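The Woman Who Keeps the Sheets
December 3, 2020

Jayanthi Annamalai apologizes for the kettle before she apologizes for anything else. It takes forever, she says, and it whistles like a train, and I'm to ignore it and come and sit where the light is good. I did as I was told. For the next two hours (I had asked for one) we talked about bed linen, which she has been washing, mending, dyeing, cutting up and thinking about for most of her working life, first in the laundry room of the old Lavik Hotel and then, for the last 20 years, on her own account in two rooms over a shoe repair shop in Mimley.

I should say that I came as a doubter. I own two sets of sheets and I could not have told you what either was made of. By the time the kettle had whistled twice I was turning up the edge of her tablecloth to look at the hem.

She started at the Lavik at 19, in August, in what she remembers as terrible heat. "They put me on the big press, and I thought, well, I'll give it to the end of the week," she says. "Then the woman beside me, Mrs. D'Souza, showed me how to fold a fitted sheet. I'd never seen it done properly. You put your hands up in the corners like mittens and you bring one over the other, and there it was, a square! I went home and showed my mother. I showed her three times. She had been rolling hers into a ball all her life, as everybody does, and she was not as pleased as I'd hoped."

Mrs. D'Souza comes up often. She ran the mending table, and it was there that Annamalai learned to turn a sheet sides to middle, a job that used to be as ordinary as sweeping a floor and that she now teaches to people who have never heard of it. A sheet wears out down the center, where the body lies, while the edges stay nearly new. So you tear it in half lengthwise, join the two good outer edges with a flat seam, and hem the worn parts, which now hang at the sides where they have nothing to do.

"People worry about the seam," she says. "They say, won't I feel it? And I tell them, you'll feel it for two nights. After that you'll feel it the way you feel your own eyebrows."

How long does a mended sheet last? She gets up to answer this one, and comes back with a cotton sheet so soft that it hardly seems to weigh anything. It came out of the Lavik when the hotel closed. It has been turned once, patched at one corner, and dyed to hide a tea stain, and by her reckoning it is 59 years old. She uses it. It was on her bed last week. She has no patience with linen that lives in a drawer waiting for guests.

The dyeing came later, and she is frank that it came out of necessity. White is hard to keep white, she says, and most people give up on a sheet long before the cloth does, just from being tired of looking at it. A soft green or a navy will give it another ten years of life. She leans toward greens herself, the grayish kind, which she says are kind to a plain room and kind to a person waking up in it. Navy she likes for pillowcases and for the heavy throw at the foot of the bed, though she warns that it wants washing alone for the first few months, and in cold water, and that even then you should keep it away from anything you love.

She has opinions about how cloth should be allowed to behave, too. Beds in magazines make her laugh. She thinks a bed ought to be made loosely, pulled up and left, with something rumpled on it, and that the airing matters far more than the corners. Her own routine is to throw everything back when she gets up, open the window whatever the weather, have her breakfast, and only then go back in and make it.

Olive green and navy, against a white wall.
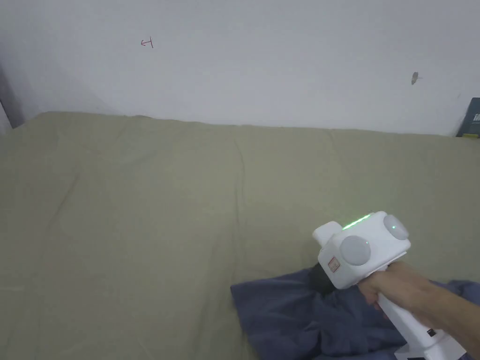
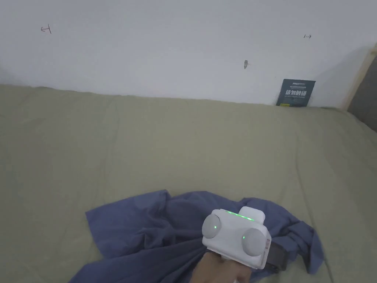
Nostau, writing in after Annamalai's talk at the library this fall, took her to task on exactly this point, and said that a loosely made bed was all very well for one person but that anybody sharing with a restless sleeper needed the sheet tucked in hard at the bottom, hospital style, or there would be no sheet left by morning. The letter went on for two pages and included a diagram.

Annamalai was delighted with it. She has it pinned up over her sewing machine. "And it's a fair point," she says. "I've slept by myself for a long time now. I'd forgotten about feet! So now when I teach the class I say, tuck the bottom if you've got company, and I give the credit where it's due."

The class is on hold for the moment, like everything else, but it usually runs for 8 people at a time, all of them squeezed around one cutting table in the back room. They bring whatever they have. Somebody always brings polyester, and she is gentle about it. She won't dye it, as the color just slides off, but she will show you how to hem it, and she'll tell you it makes a perfectly good dust cover. What she would really like people to bring is their grandmother's things, the big flat sheets with the drawn-thread borders that nobody's mattress fits any longer. Those can be cut down beautifully. She made a set of curtains for her sister out of a single one and had enough left over for a bolster.

I asked what she would tell somebody standing in a store today with a limited amount of money, wanting sheets that would last. She took the question so seriously that she let her tea go cold.

Forget the thread count, to begin with. She has handled sheets with enormous numbers on the packet that pilled within the year, and plain ones that went on and on. Hold a single layer up to the light, she says. If the weave looks even and you can't see much of your hand through it, good. Scrunch a corner in your fist and let it go. A decent cotton will crease, and it should, but it ought to feel springy, with a bit of life in it. Look at the hem and see how close together the stitches are. And rub it against itself by your ear, which she demonstrated, and which I have since done in a department store to the alarm of my husband.

"If it feels slippery and lovely in the shop, be a little suspicious," she says. "That may be a finish, and a finish washes out. I'd sooner have one that feels a bit stiff and plain. It'll come around to you."

She would buy two sets for each bed and no more, one on and one in the wash or the cupboard, and she would wash them warm, never boiling, with half the powder you think you need. Fabric softener she will not have in the building. As for drying, a line if you can get one. She strung hers across the yard behind the shoe repair when she moved in, about 50 feet of it, and the man downstairs has long since stopped ducking and simply walks through.

We got onto ironing near the end, and I confess I had been hoping to hear that it was unnecessary. She gave me half of what I wanted. Sheets needn't be ironed, provided they're folded while there's still the faintest dampness in them and smoothed with the flat of the hand. Pillowcases, though, she irons every time, on the inside first and then on the outside, working from the closed end toward the opening. It takes her a couple of minutes apiece and she listens to the radio while she does it.

"It's your face that goes on it," she says. "You can do that much for your own face."

There is a book being talked about, though she goes vague when pressed and says that she talks much better than she writes. A younger cousin has been recording her at the mending table in the evenings and typing it up afterward, and has apparently had to learn the difference between a flat fell and a French seam in order to spell them. They have got as far as the chapter on stains. Tea, blood and candle wax are finished. Ink is giving them trouble, as Annamalai keeps remembering further kinds of ink.

She walked me down to the street when I left, past the shoes waiting on their shelf, and it was only on the step that she asked what size my bed was. Queen, I said. She nodded and told me to bring the older set over once the classes start up again, and to wash it first, without softener, and not to throw away the pillowcase with the split seam, which I hadn't mentioned, but which I do have.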